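Last updated Jul 17, 2018
9 comments | 58 shares

Vumance wrist module review: four months on our workshop build

I wanted to like the Vumance wrist module from the day we opened the box, and I'm happy to say I mostly do. We share a workshop, and our two-handed parcel sorter has been growing on the same green tabletop since December, one bracket and one late evening at a time. The hands came first, then the belt, and the wrists were the part we kept putting off.

Fitting the pair took me most of an afternoon, and I'm a slow, tea-drinking sort of builder. The screws are good ones. The booklet is less good – it skips the cable routing completely, so leave plenty of slack where the wrist bends.

Mailer bags are the real test, if you ask me. A box has edges and a bag just has wrinkles, and I've learned to work with one at a time, laid on the black platform before the belt.
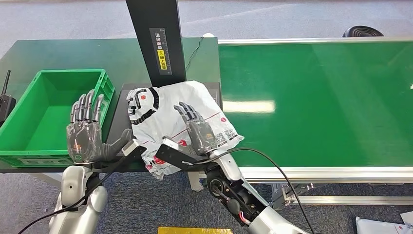
Louro wrote in to say the Kistby mount holds its angle better over a long session, and that the clear covers on the hands are worth changing often, as they get cloudy before you notice.

Fair enough on both! I do retighten mine every 202 picks or so, which is a nuisance, but the readings have stayed steady past 4000 and I've grown fond of the thing. If you build in the evenings like I do, buy the pair and a spare cable.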